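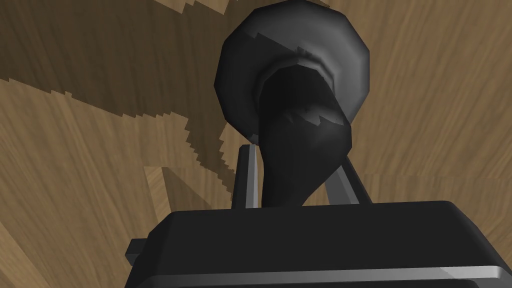 그림 1. 목재 면 위의 화병형 물체와 두 손가락 그리퍼(시뮬레이션)

서비스 로봇 응용 9강 강의 노트
주제: 가사 및 작업장 잡무의 자동화 수준

1. 범위
이번 강의에서는 물체를 집어 옮기는 작업만 다룬다. 세탁물 개기, 조리, 걸레질은 12월 강의에서 별도로 다룬다. 평가 환경은 Mesmont 실내 과제 세트이며, 비교 대상은 Duda 기준 제어기와 Bakos 학습 정책 2종이다.

2. 강체 파지
목이 좁고 입구가 넓은 물체는 접근 방향에 따라 난이도가 달라진다. 위에서 접근하면 넓은 테두리가 목 부분을 가릴 수 있고, 옆에서 접근하면 손가락 사이에 목이 들어오지만 하우징과 바닥면의 간섭을 검사해야 한다. 손가락이 물체 양옆에 위치한 것만으로는 파지 성공으로 판정하지 않는다. 판정 조건은 접촉력 유지와 들어올림 후 자세 안정의 두 가지다.

Mesmont 세트의 강체 항목에서 Bakos 정책의 성공률은 90%이다. 실패 사례의 대부분은 접근 단계의 충돌이다. 파지 이후의 낙하는 드물다.

3. 변형체와 불규칙 형상
봉지, 포장재, 구겨진 종이는 기하 모델이 고정되지 않는다. 같은 정책의 성공률은 이 항목에서 55%로 떨어진다. 원인은 다음과 같이 나눈다.
- 윤곽 추정 오차: 표면 무늬가 복잡하면 무늬 경계와 물체 경계가 혼동된다.
- 접촉 모델 오차: 시뮬레이터의 강체 메시는 눌림과 미끄러짐을 재현하지 못한다.

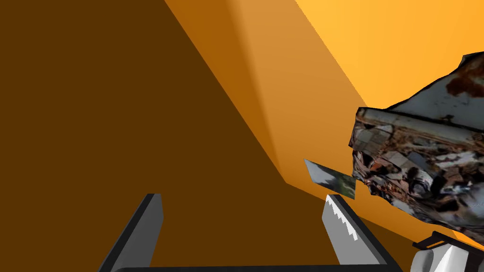
손가락을 벌린 상태에서 목표점을 잡는 단계가 특히 취약하다. 목표점이 물체의 돌출부에 놓이면 손가락이 닫히면서 물체를 밀어낸다. Duda 제어기는 무게중심 투영점을 사용하므로 이 오류가 적은 대신, 벽면에 가까운 물체에서는 경로를 찾지 못하고 정지하는 경우가 많다. 스캔 메시를 쓸 때는 충돌 형상과 표시 형상이 일치하는지 먼저 확인할 것.

4. 이동과 운반
가정 환경에서는 파지 후의 운반이 별도의 문제로 남는다. 양팔 로봇이 한쪽 손에 물건을 든 채 이동할 경우, 든 물체가 카메라 시야를 가려 침대나 문 등 배경 구조물의 위치 추정에 영향을 준다.

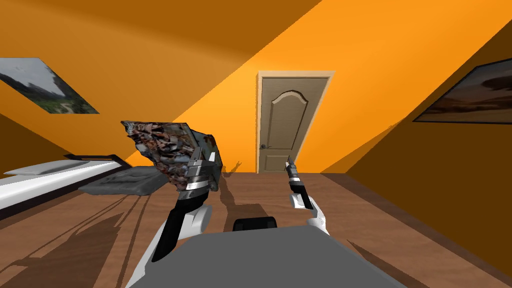

운반 중 빈 팔의 자세도 계획 변수에 포함한다. 팔을 앞으로 뻗은 채 회전하면 점유 반경이 커져 문틀 통과 여부가 달라진다. 문이 닫혀 있는 경우의 레버 조작은 Mesmont 세트의 채점 대상이 아니다. 따라서 세트의 운반 점수를 가정 내 이동 능력으로 해석해서는 안 된다.

5. 현 단계의 평가
물체 종류가 한정된 작업장의 반복 이송은 현재 기술로 적용 가능하다. 가정의 정리 작업은 사람의 감독을 전제로 할 때만 검토할 수 있다. Wornham 보고서는 적용 시점을 더 낙관적으로 보지만, 변형체 항목을 집계에서 제외하였으므로 본 강의의 수치와 직접 비교할 수 없다.

과제
3절의 두 오차 중 하나를 택해 이를 분리 측정하는 실험을 설계하시오. 분량은 A4 2쪽이며, 판정 기준과 초기 자세의 분포를 반드시 명시한다.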